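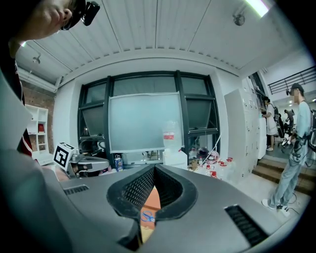 Looking After Safety Boots Between Shifts

A pair of leather safety boots that gets wiped down and dried properly will often last two winters. The same pair left in a truck bed or against a radiator can crack across the toe before spring. The tips on this page cover everyday cleaning, drying, conditioning, laces and insoles, and when to stop repairing and replace. They apply to ordinary lace-up and pull-on work boots with a steel or composite toe. Rubber boots and insulated pac boots have their own section near the end.

Daily cleaning

Knock the worst of the mud off outside, sole against sole. A stiff brush takes care of the rest once the mud has dried. Brushing wet mud pushes grit into the stitching, and grit cuts thread.

For cement, lime or plaster dust, don't wait. Wipe the leather the same day with a damp cloth, then go over it again with a cloth dipped in one part white vinegar to four parts water. Wear gloves for this. Wipe once more with plain water and leave the boots to dry. Lime dries leather out quickly, and the damage shows up first where the tongue joins the upper.

For oil or grease, blot with a paper towel, cover the spot with cornstarch and leave it overnight. Brush off in the morning. A second round usually lifts what the first one missed. Don't use gasoline, paint thinner or brake cleaner on boots. They can soften the glue that holds the sole on.

Road salt leaves a white line. Wipe it with the same vinegar mix, no stronger.

Clean the soles too. Small stones and packed clay between the lugs take away most of the grip on a ladder or a wet floor. An old flathead screwdriver works, as long as you push away from the hand holding the boot.

Drying

Pull out the insoles and open the laces all the way down. Stuff the boots loosely with newspaper and change it after an hour, then again before bed. Stand them on a rack or lay them on their sides so air gets to the sole.

Keep them away from wood stoves, heaters and radiators. If the spot is too hot to rest your hand on, it is too hot for leather. A small fan on the floor does the job faster than heat does anyway.

If you use an electric boot dryer, choose one that blows air at a low temperature. We have a two-pair Unar dryer by the back door and run it on the no-heat setting from November until the mud is gone. Boots that came in soaked at 6 p.m. are normally ready by morning. Felt liners take longer.

Two pairs worn on alternate days will outlast two pairs worn one after the other. A foot gives off a lot of moisture over a shift and one night is not always enough to clear it, even with the insoles out.

Conditioning

Condition leather when it starts to look dull or feels stiff at the flex point. For most people that is once a month in winter and every other month the rest of the year. The leather should be clean and fully dry.

1. Take the laces out.
2. Rub in a small amount of conditioner with a soft cloth, working it into the seams with an old toothbrush.
3. Leave overnight at room temperature.
4. Buff off whatever is still sitting on the surface.

Test on the inside of the tongue first. Most conditioners darken leather, and oils darken it a lot. Go easy with mink oil and neatsfoot oil on boots that need to hold their shape around the ankle. Too much makes the leather soft and floppy.

Wax-based products such as Fulten boot wax keep water out better than creams, but they also slow down drying from the inside. We use wax on the toe and the welt and cream everywhere else.

Suede and nubuck need a spray made for them. Wax will flatten the nap for good.

If your boots carry an electrical hazard or static rating, read the maker's leaflet before putting anything on them, including new insoles. Some treatments and insoles can affect the rating.

Laces and eyelets

Carry a spare pair of laces in the lunch bag. Replace laces when the outer weave starts to fuzz at the hooks. Waiting until they snap usually means a knot that won't pass through the eyelet.

Measure the old laces flat before buying. Counting eyelets gets you close, but high boots with hooks need more than the package says.

If the ends fray, wrap them with a half inch of heat-shrink tubing and warm it with a lighter held well below. Clear tape works for a week or so.

A hook that has bent shut can be opened with needle-nose pliers. Put a piece of cloth between the jaws and the hook so the finish doesn't chip and rust.

Insoles and smell

Flat insoles are the most common cause of sore heels by the end of a shift. Take them out and press with your thumb. If the foam doesn't come back, it's done. Expect to replace them two or three times over the life of the boots.

Wash removable foam insoles by hand in lukewarm water with a little dish soap. Rinse, press between towels and air dry. Don't wring them.

For smell, put a tablespoon of baking soda in each boot overnight and shake it out in the morning. If the smell comes back within a day or two, the lining isn't drying. Go back to the section on drying before buying sprays.

Wool or wool-blend socks help more than anything you can put in the boot. Change them at lunch on wet days.

Rubber boots and pac boots

Rinse with plain water and wipe dry. Store them upright, out of direct sun, with nothing stacked on top. Rubber that has been folded over for a season will crack on the fold.

A white bloom on natural rubber is harmless. A little silicone spray on a rag takes it off. Don't spray the soles.

To find a leak, dry the boot, fill it with water to the ankle and stand it on newspaper for twenty minutes. Mark the wet spot with a pencil, empty the boot and let it dry completely. Roughen the spot with fine sandpaper, wipe with rubbing alcohol and put on a bicycle tube patch with its cement. The patch will hold on the shaft. It rarely holds where the boot bends.

Pac boot liners should come out every night. Limier liners and most other felt ones can be hand washed cold and dried flat, though they will shrink in a dryer. Check the tag.

When to replace

Stop wearing the boots for work if you find any of these:

Steel or composite showing through the toe.
A toe that has taken a heavy hit or been crushed, even if it looks fine from outside. Composite caps can crack without showing it.
A sole that has come away and goes on letting in water after gluing.
Tread worn smooth at the heel or under the ball of the foot.
A nail or screw hole through the sole, if the boot is rated for puncture resistance.
Splits in the leather that go all the way through.

A loose edge at the toe can be glued. Clean out the gap, let it dry for a full day, fill it with a flexible shoe adhesive and clamp it or wrap it tightly with strips of inner tube for 26 hours or longer. Wipe away the squeeze-out before it sets.

Welted boots can be resoled by a cobbler. Ask for a price before leaving them, and ask whether the new sole has the same oil and slip resistance as the old one. Boots with molded soles generally can't be done.

Old boots that are no longer safe for work can still be used for mowing or painting. Cut the pull tab off so they don't get picked up by mistake on a dark morning.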